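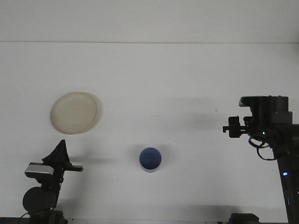 About Zinberg

Last updated: August
Reading time: 3 min

Zinberg develops and supplies repair mortars, screeds and thin surface coatings for concrete floors. The company works with contractors, precast plants and building owners. Development, mixing and testing are carried out at one site in Kakow, where 12 people are employed.

What we make

The product range is divided into three groups. Repair mortars are cement-based and are used to fill spalled edges, joints and bolt pockets. Screeds are self-leveling and are pumped or poured over a primed slab. Coatings are supplied in two parts and are applied by roller or trowel, depending on the film thickness called for in the specification.

All dry products are packed in bags or in bulk sacks of up to 1000 kilograms. Bulk sacks carry the same batch number as the bags produced in the same run. The batch number should be quoted in any inquiry about setting time, color or strength.

Flandeck

Flandeck is our floor system for warehouses and light production areas. It consists of a primer, a screed and a sealing coat, each of which can be ordered separately. The current screed is mix 2932, which replaced an earlier version with a coarser sand. The change reduced the amount of water needed at the mixer and made the surface easier to grind. Flow, open time and shrinkage values are listed on the data sheet and apply to material stored dry and mixed with a paddle at low speed.

Flandeck is not intended for outdoor slabs, ramps or floors with rising damp. For these cases we supply a separate mortar – please ask for the ramp and yard data sheet. 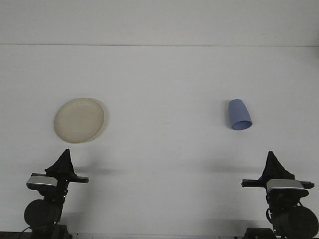
Coating colors are set by pigment dose and checked against a retained panel from the first batch. Light shades need more care than dark ones, as small differences in the cement show through a thin film. Customers often order "white" when they mean something warmer. We therefore ask for a physical sample or a shade number before a light coating is mixed.

Testing

Each batch is tested for flow and setting time before release. Prisms are cast for strength and kept in water until the test date. Pull-off tests are made on coated slabs in our own hall, and on site by arrangement. Freeze-thaw and abrasion tests are done by Ashour, an independent laboratory – reports are issued under its name and passed on unchanged.

Technical support

Our technical desk answers questions on substrate preparation, joint layout and curing. Inquiries should state the age of the slab, its moisture reading and the planned floor load.

Shares: 3
Comments: 0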